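Notes on Keeping a Household Water Record
Sunday, October 24, 2021
Filed under: Home Records

The purpose of this post is to set out the method by which this household has kept a record of its water use since moving to Hostmont. Several readers have written to request the details, and it was considered preferable to publish them in one place.

The record began in April with a bill that was higher than expected. The statement gave a single total for the billing period and no indication of when the water had been used. A query to the billing office produced a courteous reply and no further information. It was therefore decided that the meter would be read at home and the figures entered by hand.

Reading the meter

The meter is located under a lid near the front walk. Readings are taken once a week, before breakfast and before any tap has been opened. The full number on the dial is written down, including the final digits that the utility leaves off its statements. Those digits are of great use in finding small leaks, as a slow drip will not appear in the larger units for some time.

A reading missed for any reason is left blank. Estimated figures were entered on two occasions in the early weeks, and both caused confusion later when the totals were compared with the bill.
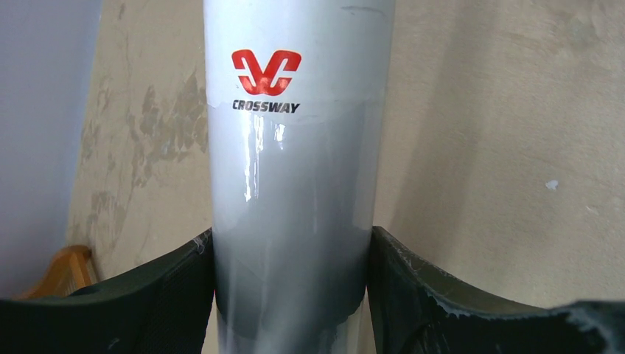

The notebook and the spreadsheet

All figures are first entered in a Pfeiffer notebook kept in the hall drawer, in pencil. They are copied to a spreadsheet at the end of each month. The spreadsheet has four columns: date, reading, difference from the previous reading, and remarks. The remarks column has proved the most valuable of the four. Entries such as "guests" or "garden hose, evening" explain most of the high weeks without further study.

The household's normal weekly use is now known to be 620 gallons. Any week above that figure is reviewed against the remarks. Where no remark accounts for the increase, the overnight test is carried out. All water is turned off at bedtime, the meter is read, and it is read again in the morning before use. The two numbers should be the same.

In the summer they were not. The difference on the first night was 59 gallons, and the cause was a worn flapper in the upstairs toilet. The replacement part was obtained from the hardware store on Ikcombe Road and fitted the same afternoon. A second overnight test showed no movement on the dial. The old flapper had looked sound, and it was only when it was pressed flat against the new one that the warped edge could be seen.

Readers with a toilet of similar age may wish to place a few drops of food coloring in the tank and leave it for half an hour. Color in the bowl indicates that water is passing the seal.

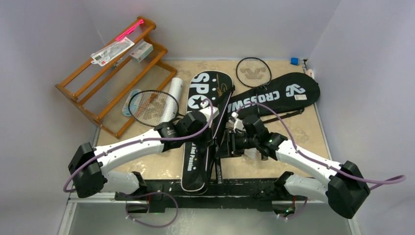 Matters still under review

The outdoor supply is not metered separately, and the garden figures are accordingly a matter of judgment. A small hose meter, the Gimurik, has been ordered and will be fitted before next spring's planting. Results will be posted when a full season of readings is available.

The question of the dishwasher also remains open. It has been suggested in the comments that washing by hand uses less water. A trial of five weeks is planned, with the dishwasher out of service for the whole period, although agreement on this point has not yet been reached within the household.

A blank copy of the spreadsheet may be requested through the contact page. Please state whether your meter reads in gallons or cubic feet, as the formulas differ.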